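Dried red date

The dried red date is the fruit of the jujube tree, sold wrinkled and reddish-brown. It is no relation of the palm date, whatever the label suggests. Sellers credit it with better sleep and richer blood — claims usually repeated without a source. Its place in soups and sweet teas is easier to defend. Size is often taken as a sign of quality, on thin evidence.

Large and small dates may be sold under one name.

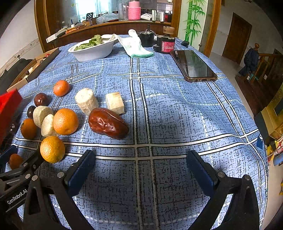

Storage

Keep in a closed jar, away from damp.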